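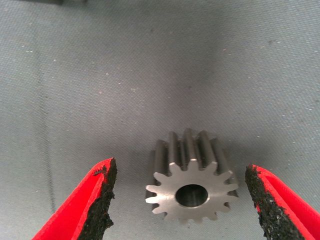
Photo: Drokance Lab / wrist camera, Umali grasping study

Gallery: Grasp Pose Selection for Small Metal Parts
March 29, 2018

The study compares two ways of choosing a grasp from a single wrist view. We ran 400 trials, 200 per method, with the part placed by hand before each one.

Spur gear on gray woven fabric, between the open fingers. The part lies on its side, so the teeth run away from the camera and the bore faces it. Both methods take this view as their only input.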